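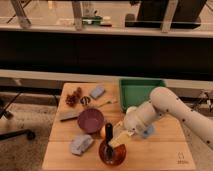
Grendville courthouse, Courtroom 8 walk-through
Wednesday, February 18, 2026

Exit doors: OK. Both swing free, no chains.
Witness box step: FAIL. Still wobbles! I wrote this up in June and I'm writing it up again.

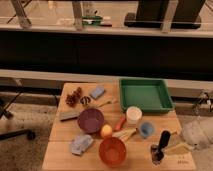 Green tray and white cup on the wood table.
Holding cell call button: OK, though you really have to lean on it.
Jury room kettle cord: frayed - I unplugged it and told Yolandi Kekana.

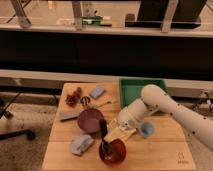
Yellow cloth, with the light-blue cup to its right.
Public gallery: OK. Two loose seat bolts, tightened.
Extinguisher 2518: tag is out of date, swap before the bail hearings Monday.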